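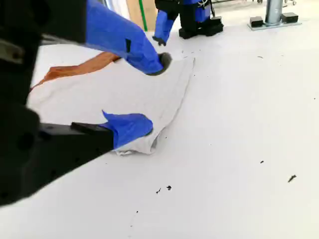 One student in the February group asked why we spend a whole session on plain cloth when everybody already folds laundry at home. The short answer is that home folding hides its mistakes in a drawer, and a shop shelf doesn't.

## Session 4: Flattening and folding light fabric

Handout for the textile care course, Numham. Revised 13 Jul 2024.

### Before you fold

Work on a clean, hard table. White tabletops show lint and dark threads early, but pale cloth is harder to see against them -- go by the seam and the edge line.

Lay the piece down and find its corners. If one has gathered under itself, open the layers with your fingertips before you smooth anything. Pressing on a tucked corner sets a crease that you will have to steam out later.

Smooth from the middle toward the edges with a flat hand. Shallow wrinkles can stay. Sharp ones should be worked out now.

### Curved edges

Many of the practice pieces don't have four straight sides. With a curved edge:

- Pick the longest straight side as your base line.
- Fold the curve in toward the base, a little at a time.
- Keep the seam on the inside of the fold.
- Don't pull the curve straight. It stretches the cloth and the fold will creep open.

### Two-point hold

Hold the cloth at two places with a wide gap between them, one near the top edge and one near the bottom. The part in between should lie flat without being tight. If it bows, bring your hands closer together. If it puckers, spread them.

### Practice

Fold the same piece in half, then in half again. Open it and look at the crease lines. They should cross near the center. Repeat until they do, then change to a heavier cloth from the Flerkoris box.

The Nekusel sheets are thinner and slide on the table, so leave those for last. About 300 are in stock, shelf 1549.

### Reading

Reuter, chapter on storage folds. Skip the part on starch -- we cover it next session.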